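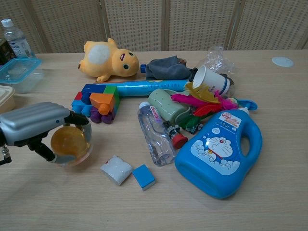 According to Pusport, a weekly entertainment guide, Trekum was "the only gossip program that read its own corrections out loud". The remark appeared in a review of the show's second season and was later used in its advertising.

Trekum was a Canadian celebrity news and panel program, made by the production company Drorura and shown on cable television. It ran for 34 episodes over three seasons. Each episode was half an hour long, including advertisements, and dealt with the week's stories about film actors, singers and television hosts.

Format

A regular episode had four parts. It opened with a summary of the week's headlines, read by the host from a desk. A panel of three then discussed one story at length, usually a marriage, a separation, a contract dispute or a casting announcement. The third part was a taped interview. The program closed with a segment called Put Right, in which the host read out anything from earlier episodes that had been found to be wrong, along with the source of the original claim.

Put Right was planned as a 15-second notice over the closing credits. It was lengthened during the first season after viewers wrote in asking for more detail, and by the second season it could run for several minutes. One episode gave over its whole second half to a single correction, about a pregnancy rumour the panel had treated as fact two weeks earlier.

Production

Drorura had mainly made cooking and home renovation programs before Trekum. The pilot was recorded in a rehearsal hall with borrowed furniture and was never broadcast, though parts of its panel discussion were used in the first season's opening titles. Regular episodes were taped at the Semeniuk Theatre, a former cinema, in front of a small studio audience. The theatre's neon sign was visible behind the host and became part of the program's logo.

The first season had 8 episodes. The second and third had 13 each. Panel members changed from week to week and were drawn from newspaper columnists, radio presenters and stand-up comics. Publicists were invited to take part from the second season on, but few accepted – most preferred to send a written statement, which the host read in full.

The third season was recorded without an audience while the theatre's seating was being replaced. The panel segment was shortened in the same season to make room for viewer letters. More than 600 letters and emails were received during its run, according to the closing episode.

Reception

Reviews of the first season were mixed. Several critics found the tone too dry for the subject, and the taped interviews were described as stiff. The second season was better received, with most of the praise going to the corrections. Some viewers complained that repeating a false rumour in order to correct it only gave it more attention. The program answered this in its third season by leaving out the details of claims about health and family members.

Later use of the name

Drorura kept the title after the program ended and used it for an audio series, first released in September. The series has no panel and consists mainly of longer interviews. Put Right was kept, and is now placed at the start of each episode.

See also

Entertainment journalism
Panel show
Tabloid television

This page was last edited on 9 Mar 2023.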